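Imden, July, ten past six. Council chamber too hot, doors propped open. Dwayne had the survey results in a folder - 3472 answers, more than voted in the last mayor's race. 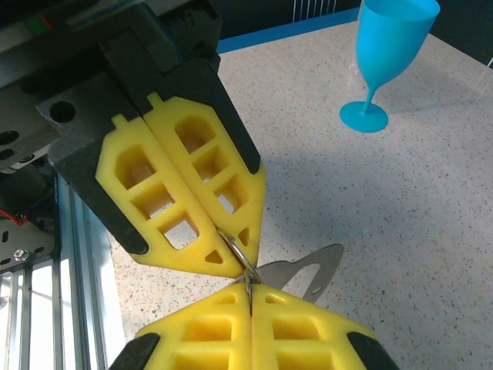

Nemico wanted the old cannery block. Offices, two towers, a promise of jobs. Dwayne had typed the summary himself and hated it. Most people said yes. Yes to jobs, yes to the tax money. Then the rent question, and the yes fell apart. He'd colored those answers on the chart, bright yellow, same as foam pads on a gripper, so they couldn't be skipped. Mayor skipped them. Went right to page 2.

Genowefa got up next. No notes. Her street, her building, ninety dollars more a month since the rumor started. Just the rumor.
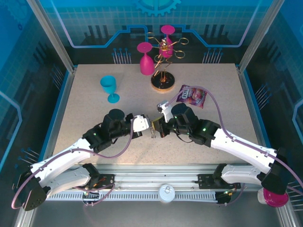 Tobias called from the back row that Gemberg had said yes to a company like this, and now the teachers drove in from Csonka every morning. Was that the plan? Somebody clapped. The mayor looked at teh clock.

Dwayne turned the folder over. He had grown up across from the cannery. You could smell it from the school bus.

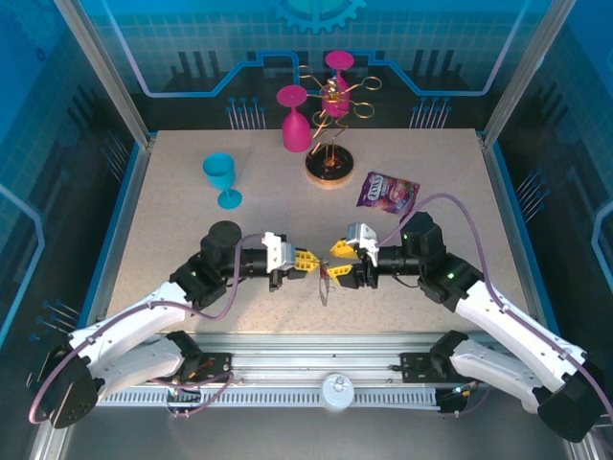

Could they at least put off the vote, Noémie asked, until people had seen the rent numbers? Long quiet. Papers moving. The mayor said he supposed - well, he supposed they could read them out.

Dwayne stood up and opened to the yellow part.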